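Search this site
Go

The Table Wins

I have now been to three kitchen showrooms in a month and I am tired. My knees are tired. Every one of them wants to sell me an island.

An island! In a row house. The man at Grarkance was very nice about it, drew it on the plan with a green marker, and there it sat like a parked van between the sink and the back door. Four stools on one side. All facing the stove. Who eats like that? People at a bus stop sit like that.

So, my case for the table. Quick, I have to be out the door by six.

A table lets you look at someone. That's most of it. You sit down across from your kid and she can't get out of telling you about the math test. On stools she's looking at the backsplash and so are you. My neighbor Sang-wook Yoo put in an island two years ago and his family now eats in the living room, plates on knees, every night. He says the island is great for mail.

And chairs have backs. I shouldn't have to say this. My mother is 78 and she is not climbing on a stool to have soup.
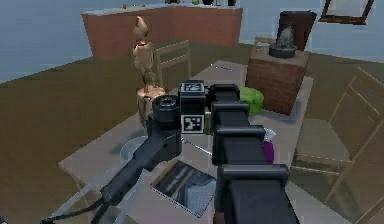
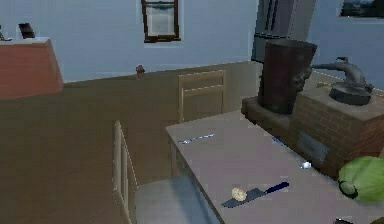

Second one: ladder-back chairs at a plain gray table, kitchen rendering.

Where was I. Money. Grarkance quoted me for the island and then quoted me again for moving the outlet, and then there was a stone top with a 27 week wait. Twenty-seven! You could grow a pumpkin and eat it and still be waiting. I bought a used table off a guy in Delić for 230 dollars, chairs included, and I carried it in that same night with my brother in law swearing at the other end.

A table also moves. People forget. Push it to the wall for a party, drag it to the window in winter when the light is bad, take it with you when you leave. An island stays for whoever buys the house, and they'll probaly hate it.

Now the other side, because I got letters last time. Åsmund Wallin wrote in after my August column to say he bakes bread and needs a counter he can stand at. Fair. A table is too low for kneading, your back will tell you by the second loaf. He's right and I've got no answer except a cutting board on top of a sturdy box, which is what I do, and it wobbles. Storage too. An island has drawers and my table has nothing under it except feet and the dog.

But how many of us bake bread? Really bake it, every week? And how many of us eat dinner? You don't plan the whole room around the one job you do at Christmas.

What bugs me is that the showrooms don't even have tables any more. Plurkerik had one, in the back, with brochures stacked on it. I asked the price. The girl had to go and find somebody. Somebody came, said it wasn't for sale, it was where the staff had lunch.

Well there you go. The staff had a table.

I'm not saying rip yours out if you've got one. If you like the stools, sit on the stools. But if you're redoing a kitchen this winter and they get out the green marker, ask them to draw it agian with a table in it. Make them do it right there while you wait. Then stand in your own kitchen with some masking tape and mark out both on the floor, and walk around them for a week carrying things. Laundry, groceries, a hot pan. I did and I kicked the island every time.

November 2018

Recent columns
Who Needs a Second Oven
The Junk Drawer, Defended
Open Shelves and the Dust on Them
Kuser Street Market Is Too Loud Now

Contact | Copyright The Kuser Weekly | Back to top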